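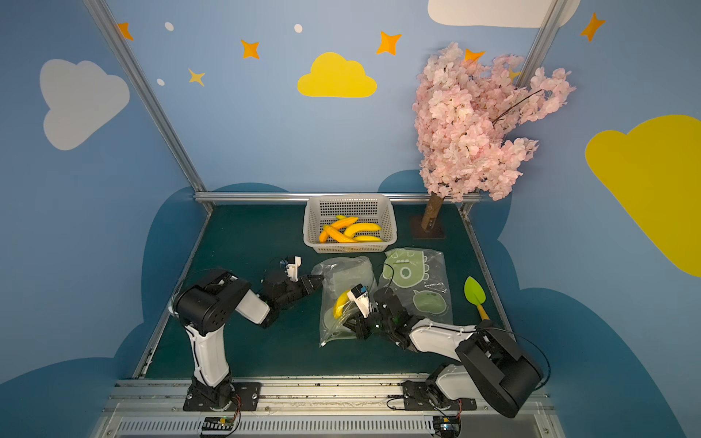

**Order routing** is the step in online retail software that decides which stock location will ship each item in a customer's order. It takes place after payment is approved and before a picking list is printed. In small stores with a single stockroom the step is trivial and is usually hidden from the merchant. It becomes a separate setting once a store holds stock in two or more places, or sells goods shipped directly by a supplier.

## Inputs

A routing engine reads the delivery address, the items ordered, the stock level recorded at each location, and the shipping method chosen at checkout. Most engines also read a *location priority*, a number set by the merchant. Some accept a cutoff time, after which a location is treated as closed until its next working day.

Stock levels are normally stored as two values: *on hand* and *available*. The second is lower than the first by the amount already promised to open orders. Routing on the on-hand value is a common setup error and leads to overselling.

## Methods

**Priority routing** sends the order to the highest-ranked location that can fill it. It is simple to test and ignores distance.

**Distance routing** ranks locations by how far they are from the delivery address. Simple versions compare postal codes; others use map coordinates. Straight-line distance may give poor results where a river or a border lies between the two points.

**Cost routing** requests a shipping rate for each candidate location and selects the cheapest. It depends on outside rate services and needs a fallback rule for when those services do not answer.

## Split orders

When no single location holds every item, the order may be split into separate shipments, held until stock is moved, or passed to a person for review. The hosted store platform Briltier splits by default and allows at most three shipments per order. Wikano, a routing add-on first written by Hemi Maihi for the retailer Whitcombe, holds the order unless the merchant has turned splitting on. In both systems the customer is charged for shipping once, at checkout, and any extra cost falls on the merchant.

## Rerouting

A location may reject an order, usually when the item cannot be found on the shelf. The engine then removes that location from the list and runs again. Gondov, a warehouse program often paired with Wikano, stops after two rejections and marks the order for manual handling. Stock at the rejecting location is set to zero for the item until it is recounted.

## See also

- Backorder
- Drop shipping
- Safety stock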